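Ticket: Live scores wrong on Bakke youth football tournament page
Opened by: Maite Arrieta, tournament office
Assigned to: Valter Viklund, Paltis support
Priority: High
Status: Resolved
Affected: Group tables, top scorer list, match clock on public pages

Arrieta, 8:10 a.m.
The group tables on the public page do not match the results sheets. Dremomness beat Pollow 3–1 on the main field last night. The sheet is signed by the referee and both coaches. The public page has it as 1–3, and Pollow have been given the points. The same match is correct when I open it in the admin view. Two other matches in that group look fine. Coaches are already calling.

Viklund, 8:34 a.m.
Thanks. Can you tell me which tablet was used for that match, and whether the teams were swapped at kickoff? The fixture list has Pollow as the home side but your message puts Dremomness first.

Arrieta, 8:41 a.m.
Tablet 6. Pollow were drawn as the home team. They had the same color shirts as Dremomness, so the referee asked the two sides to trade benches and Pollow put on bibs. The scorer pressed "swap sides" on the tablet before the start so the buttons would match the benches.

Viklund, 9:05 a.m.
That helps. "Swap sides" is meant to change only where the buttons sit on the scorer's display. It should not touch the home and away fields. I looked at the log for that match and the goals were sent up with the right team codes, but the final whistle message has the two totals in display order. The admin view adds up the goals one at a time, and the public page reads the totals from the final message. So you get two different answers.

Please do not edit the score by hand yet. If you do, the page will lock that match and I can't replay it.

Arrieta, 9:12 a.m.
Understood. I have put a note on the front page saying the Group B table is being checked.

Viklund, 9:50 a.m.
I tried to repeat it here with a test match on version 144 of the scorer app.

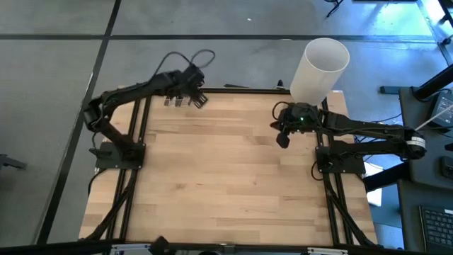 Test match one was played with no swap, six goals entered, final whistle sent. Public page and admin view agreed. Test match two was the same but with the swap pressed before kickoff, and the public page showed the totals reversed. For left and right in these notes, think of the two black arms facing each other across the wooden table: seen from the other side, left becomes right, but each one is still itself. The app gets this correct for every goal and loses it in the final message. Test match three had the swap pressed at kickoff and again at halftime, and the totals came out right, which explains why most of your matches are fine. Scorers who swap again when the teams change ends are cancelling the fault without knowing it.

Next step is to find every match with an odd number of swaps.

Ogbonna, 10:15 a.m.
Titilayo Ogbonna here, results desk at Bakke. I have the paper sheets for all matches so far. Tell me the match numbers and I can read them back to you. Please also look at the top scorer list. A Dremomness forward scored twice last night and has been given none.

Viklund, 10:38 a.m.
Four matches have an odd number of swaps:

Match 11, public page 2–0
Match 17, public page 1–1
Match 23, public page 1–3 (the one reported)
Match 26, public page 0–4

Match 17 is a draw so the table is not affected, but I will replay it with the rest.

Ogbonna, 10:52 a.m.
Match 11 sheet says 0–2. Match 17 says 1–1. Match 23 has the home side, Pollow, on 1 and Dremomness on 3.

Viklund, 10:58 a.m.
Please read match 23 again. If Pollow were home and lost, then 1–3 is the correct way to print it.

Ogbonna, 11:03 a.m.
Home Pollow 1, away Dremomness 3. I have the sheet in my hand.

Arrieta, 11:07 a.m.
The page says Dremomness 1, Pollow 3. The names are in the opposite order from the sheet. I copied the score in the order I saw it.

Viklund, 11:20 a.m.
OK. So on the public page the names are the wrong way around as well as the points. The page header takes its team order from the first message, which was sent after the swap. I read the page feed and not the page itself, and the feed prints home first. My mistake. It does not change the fix but it does mean match 17 was also showing its teams in the wrong order. Titilayo, what do you have for 26?

Ogbonna, 11:24 a.m.
Match 26 sheet says 4–0 to the home team. No problem reading that one.

Viklund, 12:15 p.m.
Replayed 11, 17, 23 and 26 from the goal log. Tables rebuilt. Please check Group B first.

Arrieta, 12:22 p.m.
Group B is right. Dremomness are top. The scorer list still has the forward on zero.

Viklund, 12:40 p.m.
The scorer list is a separate problem. It refreshes only when a request finishes without an error, and it has been failing since last night with a 400. One player on the Pollow list has a blank shirt number. Borghild Løken entered the team lists, so I have asked her to look.

Løken, 1:05 p.m.
The blank one is Pollow's second goalkeeper. Their coach had not decided on a shirt when I typed up the list. It is filled in now. The form let me save it empty – it probably should not.

Viklund, 1:18 p.m.
Agreed, I have passed that on. The scorer list has refreshed. The forward now has two goals.
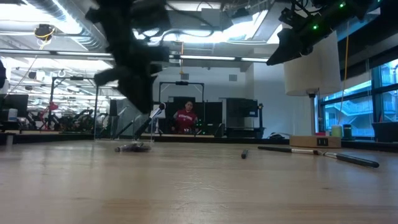 Tabletop with a black arm in motion at upper left and a second arm at upper right.

Han, 2:30 p.m.
Yulan Han, app team. A corrected scorer app is ready. The final message now carries the team codes together with the totals, and the public page will refuse totals that come in without them. Installing it takes a restart, so please do it between matches and never at halftime. A match in progress will lose its clock.

Arrieta, 2:44 p.m.
We have a gap before the 4:00 p.m. kickoffs. We will update all of the tablets then. What do scorers do until that time?

Han, 2:49 p.m.
Leave "swap sides" alone. If the teams are on the other benches, the scorer has to go by the team name on the button.

Arrieta, 3:52 p.m.
All tablets updated. Tablet 6 asked for the tournament code again, and the others did not.

Viklund, 4:58 p.m.
Watched two of the 4:00 matches. One had a single swap and the totals came through in the right order. Match clock was correct on both.

Ogbonna, 6:20 p.m.
Checked every afternoon result against the sheets. All match. The note on the front page can come down.

Viklund, 6:31 p.m.
Closing. The blank shirt number check is on the list for the September release.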